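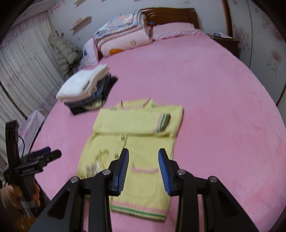 Trendlow Household Forum
Laundry and Linens > Folding and Storage
Thread: Folding knitwear on the bed or on a table

Khamphan
Posted Jun 5, 2018
I would welcome members' views on the folding of knitted sweaters. The guidance pinned to this board recommends a table. My practice is to use the bed, with the fitted sheet pulled smooth, and to bring the shoulders down over the body before turning in the sides. Is there a sound objection to this?

Stinirier
Member, 91 posts
The objection is one of firmness. A mattress gives under the hand, and a ribbed hem will not lie square on it. I would also question folding the shoulders first. The sleeves should be laid across the back before anything else is moved.

Khamphan
I accept the point about sleeves. I do not accept the point about firmness. Striped hems are easy to line up on a plain sheet, and I have no table wide enough for an adult sweater.
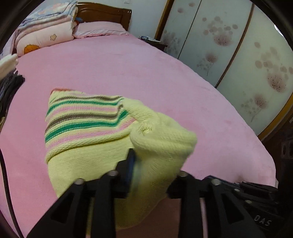 Yellow knit partly folded, striped bands at left.

Renavmont
Moderator
Members are asked to keep to the question. The pinned guidance is advisory, and either surface is acceptable under it. My own reservation concerns fleece sheets, which can leave lint on a light-colored knit. A cotton sheet or a clean towel laid on top will prevent this.

Stinirier
I have used a towel and found that it shifts. I maintain that a table is preferable for anything with a pocket, as the pocket should be flattened from inside before the final fold.

Renavmont
A pocket may be flattened on a bed equally well if a hand is placed beneath the garment. We shall have to differ on this. Sweaters should in any case be stored flat, with the heaviest at the bottom of the stack.

Khamphan
Thank you both. I will lay the sleeves first and try a cotton sheet. May I ask whether thick knits should be rolled for a shallow drawer? Mine were rolled in February and the creases have remained.

Stinirier
Fold them in thirds. Rolling stretches the rib.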